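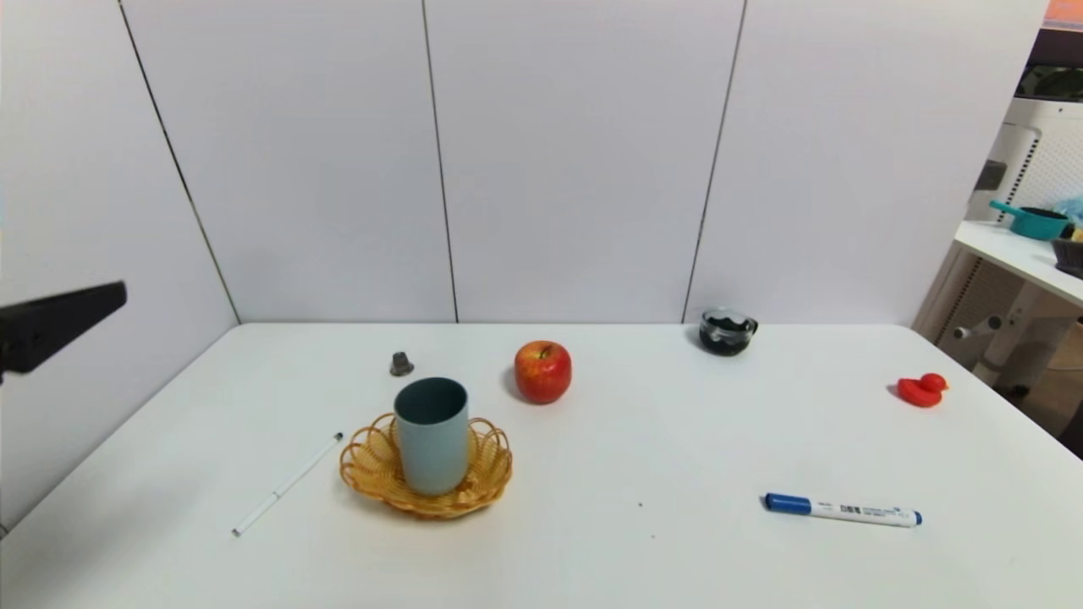

El aire seco del invierno y la nariz: lo que mide un higrómetro y lo que nota el paciente

La humedad relativa de una vivienda calefactada baja en invierno por una razón física sencilla. El aire exterior, frío, contiene poco vapor de agua; al entrar y calentarse conserva la misma cantidad de vapor, pero su capacidad para retenerlo aumenta y el porcentaje cae. Un dormitorio ventilado por la mañana y calentado después puede pasar la noche por debajo del 30 % sin que ningún aparato funcione mal.

La mucosa nasal trabaja en sentido contrario. Calienta y humedece cada inspiración antes de que llegue a los bronquios, y para ello cede agua. Cuando el aire es muy seco, la capa de moco que recubre el epitelio se espesa y los cilios la desplazan con más dificultad. De ahí las costras matutinas, el picor y, en personas predispuestas, el sangrado de la parte anterior del tabique.

Dilruba Gunawardena, médica otorrinolaringóloga en el centro Dirnia, revisó los motivos de consulta de una temporada de calefacción completa. De 2062 visitas, 181 correspondían a epistaxis leve o sequedad nasal sin otra causa identificada. «El dato no demuestra que la calefacción sea la responsable», advierte. «No teníamos mediciones de los domicilios. Indica cuánta gente viene por esto, y poco más».

Qué humedad conviene

Los márgenes recomendados para interiores suelen situarse entre el 40 y el 60 %. Por debajo aumentan las molestias de ojos, piel y garganta. Por encima, sobre todo en paredes mal aisladas, aparece condensación y con ella el moho, un problema respiratorio de mayor entidad que la sequedad. Los ácaros del polvo también prosperan en ambientes húmedos, por lo que un alérgico debería quedarse en la mitad inferior del intervalo.

La primera medida es bajar el termostato. Reducir 2 grados la temperatura del dormitorio eleva la humedad relativa sin añadir agua. El segundo paso es medir, con el higrómetro alejado del radiador, de la ventana y de la cocina.

Humidificadores

Los ultrasónicos, como el Niten, consumen poco y hacen poco ruido, pero dispersan también las sales disueltas, que se depositan en forma de polvo blanco si se usa agua dura. Los evaporativos, como el Stekau, retienen esas sales en el filtro y exigen cambiarlo. En ambos casos el depósito se vacía y se seca a diario. El agua estancada cría bacterias y hongos que el aparato después reparte por la habitación.

Los recipientes de agua colgados del radiador tienen un efecto modesto. Un humidificador doméstico que evapore 1200 mililitros durante la noche aporta bastante más, aunque el resultado depende del volumen de la estancia y de las filtraciones de aire.

Cuándo consultar

El suero salino isotónico, en espray o en gel, alivia la sequedad y puede usarse varias veces al día. Los descongestivos vasoconstrictores la empeoran y no deben prolongarse más de unos días. Ante un sangrado, Gunawardena recomienda sentarse, inclinar la cabeza hacia delante y comprimir la parte blanda de la nariz durante diez minutos seguidos, sin soltar para comprobar. Si no cede tras veinte minutos, si es abundante o si la persona toma anticoagulantes, procede acudir a urgencias.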